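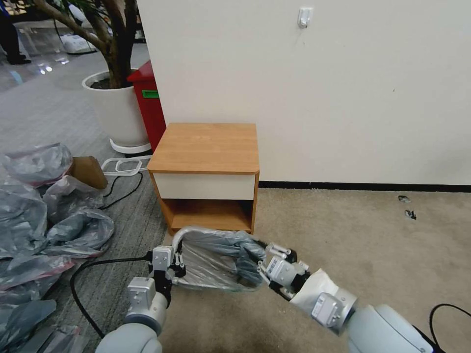

The Garden Suite at Pakametti

Of all the rooms at Pakametti, the Garden Suite is the one guests write to us about months after they have gone home, usually to ask if they can have it again. It sits on the ground floor of the Jin wing, away from the lobby and the breakfast crowd, and it has its own little gate onto the path that runs down to the lake. If you like to be up before everyone else and walk to the water in your slippers, you will be very happy in it.

The suite sleeps 4, with a king bed in the main bedroom and two singles in the smaller room next door. There is a door between the two that really does close – a great comfort to parents, and I suppose to teenagers as well. The bathroom has a deep tub and a separate shower, and the kitchenette has a two-burner stove, a kettle and a proper refrigerator, so you can keep fruit and milk for the morning.

So-yul Yoo looks after reservations and knows this suite better than anyone. Write to her if you need a crib, a late arrival or a quieter week, and she will do her best to arrange it. Mal-soon Myung runs the kitchen, and guests in the Garden Suite are welcome to have her barley porridge and pickles brought over on a tray at whatever hour suits them, up to 11 a.m.

Good to know

Room number: 807 (the numbering follows the old Plemov guesthouse, so please don't go looking for an elevator)
Distance to the lake: 300 meters, all downhill on the way there
Check-in from 3 p.m., check-out by noon
Minimum stay: two nights, or three nights in August
Parking: free, beside the Jin wing
Pets: small dogs welcome, please tell us ahead of time

The shuttle from Lelteck station meets the afternoon train every Saturday. On other days we can book you a taxi, and the drivers all know the way. Breakfast for everyone in the suite is part of the room rate, and so are the bicycles – just ask for the lock keys at the front desk when you check in.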